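Setting up the Onex glove kit for cloth folding

I've had the Onex glove kit from Ornus for a while now, and the thing I get asked most is how to record a decent batch of folding demos for a robot without losing your mind (or your elbow). So this is my routine! The kit cost me 876 dollars, and I'd still buy it again, mostly for how fast you can get going.

Start with the cables. Plug everything in before the glove goes on, then bend your wrist all the way both ways. If anything pulls, stop and give yourself more slack.

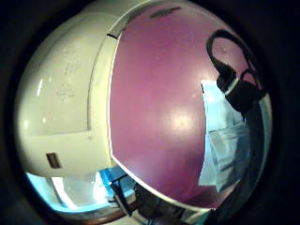 Cable slack is my one real gripe with this kit. The manual says to keep it neat and leaves it there, but I like a loose loop I can spot easily, like the black one arching over the glossy purple dome, with its chunky connector hanging below. Tight bends near a connector make me nervous.

Next, pick your cloths and clear a space you can reach sitting down. Plain ones are fine. I spread one out flat, then pick up the other and bring it over slowly, keeping the marker on the side of the glove uncovered.
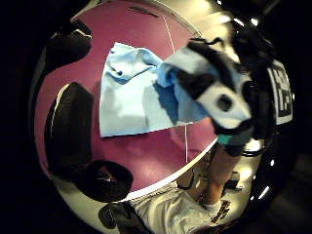
Two light blue cloths on the pink table, one flat and one in the glove.

I do 12 folds, then take the glove off and shake out my hand. Hidayah Hartono got through 154 in one afternoon with hers, but she's tougher than me! Check your first few recordings before you do the rest, and unplug the glove when you're done.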